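Rapport de projet, UE Biologie du développement
Version rendue le 3 mars 2025

Régénération de la tête chez la planaire : effet d'un bain d'inhibiteur de la voie Wnt

1. Contexte

Une planaire coupée en deux refait une tête devant et une queue derrière. Comment le fragment sait-il de quel côté il est ? La réponse classique passe par la voie Wnt/β-caténine : active à l'arrière, réprimée à l'avant. Si on bloque la β-caténine par ARN interférent, on obtient des vers à deux têtes (c'est publié depuis longtemps, on ne prétend rien découvrir). Nous, on voulait voir si un simple bain de Nindurel, le petit inhibiteur fourni par Stöcker, suffit à décaler la polarité sans injection.

2. Matériel

Souche du ruisseau de Brillovby, élevée au labo de TP. Eau minérale, obscurité, foie une fois par semaine, jeûne d'une semaine avant coupe. Coupes au scalpel sur glace, juste devant et juste derrière le pharynx, on garde le fragment central. Total : 40 fragments, moitié traités, moitié témoins. Images à la loupe, mesures de longueur avec le logiciel Kekgate.

Bain renouvelé tous les deux jours. Pas de nourriture pendant la régénération.

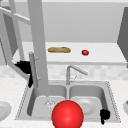 3. Modèle

On a raisonné avec un gradient à une dimension, de la tête vers la queue, et un seuil : au-dessus, queue, en dessous, tête. Équation de diffusion + dégradation, résolue par différences finies, 700 pas de temps. Pour fixer les idées, pensons à un évier à deux bacs séparés par une cloison étroite : une bille posée sur la cloison finit d'un côté ou de l'autre, et une petite poussée au départ décide de tout. Les deux bacs sont les deux destins (tête, queue), de taille à peu près égale dans un fragment central. L'inhibiteur incline l'ensemble vers le bac « tête ». Dans le modèle la bascule est brutale, pas progressive, ce qui donne une prédiction testable : peu de formes intermédiaires.

4. Résultats

Témoins : tous normaux, yeux visibles au bout d'une semaine. Traités : 9 fragments avec deux têtes, les autres normaux ou presque. Presque = queue courte, arrondie, pas d'yeux. On les a classés normaux mais ça se discute, voir plus bas.

Longueur moyenne du blastème antérieur en fin de manip : 1,237 mm chez les traités. Chez les témoins on n'a pas de valeur propre, le fichier a été écrasé lors d'un export et il ne reste que les photos de la première semaine. A refaire.

5. Discussion

Le bain marche donc en partie. La bascule nette prédite est plutot respectée, sauf pour les queues rondes. Deux lectures possibles : soit des vraies formes intermédiaires (et le modèle à seuil unique est trop simple), soit un retard de croissance dû à la toxicité du produit. On ne peut pas trancher sans marquage. Une hybridation in situ avec une sonde de tête et une sonde de queue réglerait la question.

Limites : une seule dose, un seul opérateur pour les coupes, position de coupe pas toujours exactement la même. Le scoring n'a pas été fait en aveugle. Le témoin solvant seul manque aussi, oubli de notre part.

6. Suite

Nouvelle série prévue en avril si le stock de vers le permet. Gamme de trois doses, témoin solvant, scoring par quelqu'un qui ne connait pas les lots. Le script du modèle est en annexe B, les photos des fragments en annexe A.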